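3.2 How people talk about getting rid of clothes

I should say straight away that I went into this part of the study expecting guilt. I'd read a lot about wardrobe clear-outs before I came to Lollham, and most of it treats the charity bag as a sort of confession (my own certainly is!). So when Maribeth Malabanan and I sat down with the first batch of diaries, I had a column in my notebook headed "guilt" and I'm a bit embarrassed by how empty it stayed.

What people wrote about was time. We had 626 diary entries from 19 households, and again and again somebody would say a top was "not finished yet" or had "one more summer in it". One woman in Deltside kept a shirt for decorating, then a second shirt for when the decorating shirt wore out, and she could tell me the order they'd go in. I loved that interview. It ran well over and I missed my bus. 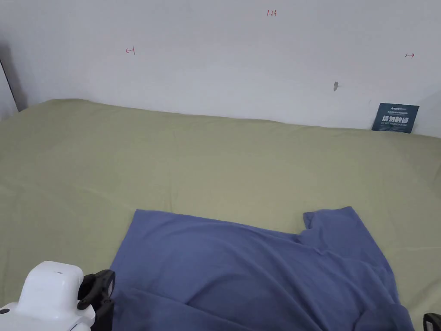
Figure 4. T-shirt laid out on a green sheet.

T-shirts came up more than anything else, so I started asking about them directly, and the answers changed the way I coded the rest. A coat gets one big decision, usually in April when the weather turns. A T-shirt drifts. It goes from work to weekends to bed to the rag bag, and hardly anyone could tell me when it had moved from one to the next. Tarık Kurtuluş found much the same drift in his kitchen towel interviews, though his people were far stricter about rags than mine (he thinks it's a matter of cupboard space, and I'm still not sure I agree).

I've called these in-between stages "resting places" in the coding. Maribeth preferred "demotions", and we argued over it for most of a train journey, but several people talked about their sleeping shirts with real fondness and demotion seemed unkind. The two of us coded the first 300 entries separately, and the ones we split on were nearly all about bedwear. I come back to those in the next section, along with the Deltside decorating shirts.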